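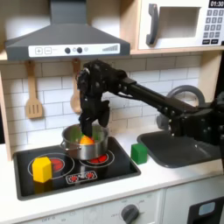 Ayten Tokgöz soutient qu'on peut monter la Skusside en entier avant de lire cette partie. Elle a démonté la sienne deux fois.

Rechercher dans le guide… OK

5. Fixation au mur et mise en service

5.1 Choisissez un mur plein. Une cloison en plaques de plâtre convient avec des chevilles adaptées, non fournies, comme tout ce qui convient.

5.2 Présentez le meuble à sa place définitive et marquez les trous au crayon. Le feutre convient aussi, si vous comptez repeindre.

5.3 Écartez le meuble, percez, aspirez.

ATTENTION : n'utilisez pas la cuisine tant qu'elle n'est pas fixée. Un enfant qui grimpe ne prévient pas.

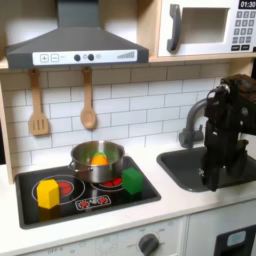

Samuel demande s'il faut vraiment les deux équerres. Oui, et la réponse était la même en juillet.

5.4 Vissez les équerres à la main. La visseuse fend les panneaux, et la pièce 685 ne se vend pas seule.

5.5 Insérez les piles en respectant la polarité. Refermez le compartiment avec sa vis, que vous aurez posée dans un bol et non sur le tapis.

Remarque : retirez les piles avant un rangement prolongé.

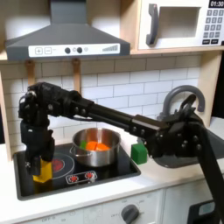 La hotte et son bandeau de commande, au-dessus de la plaque.

5.6 Nettoyez au chiffon humide. Pas de poudre à récurer.

Commentaires

Stumar : la réf. 2820, c'est l'équerre gauche ou la droite ? Le sachet ne dit rien.

Skinder : la gauche. La droite, c'est 1531, évidemment.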